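4.2 Book retrieval task

The second task assigned to the student teams was the retrieval of a small object from a bed. Each team of the Multstead robotics club had 14 sessions to prepare, and all teams shared one two-armed platform running the Eter control software. The object was a children's board book, placed flat near the front edge of the mattress where it met a bunched comforter (Figure 3). Students operated both arms by teleoperation and logged each attempt on the form designed by Murray Ruawai.
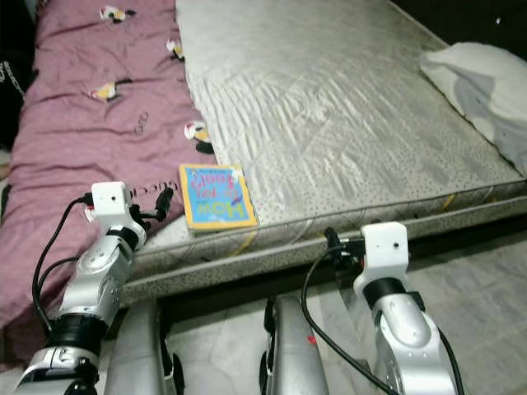
Figure 3. Head view of the bed task, with the book between the two grippers.

4.3 Approach and finger placement

Thin, rigid objects on a soft surface are awkward for a parallel grasp. A fingertip lowered too far pushes into the mattress, and the resulting drag can turn the book before the second finger makes contact. Teams were therefore told to stop the descent at the height of the cover and close at a maximum of 20 mm/s. The Clulatcombe team set its own limit of 14 mm/s and kept it for all later trials.

Finger placement was judged from the wrist view, in which both fingers and the thick page edges could be checked together. An attempt was abandoned if closure had not begun within 30 seconds of arrival at the book. Across all teams, 200 attempts were logged, and abandoned attempts were retained in the data set.
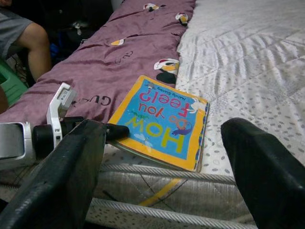

Why were abandoned attempts kept in the data set?

They record the positions from which student operators chose not to close the gripper, and the Imai scoring script needs these to calculate the rate of hesitation for each team.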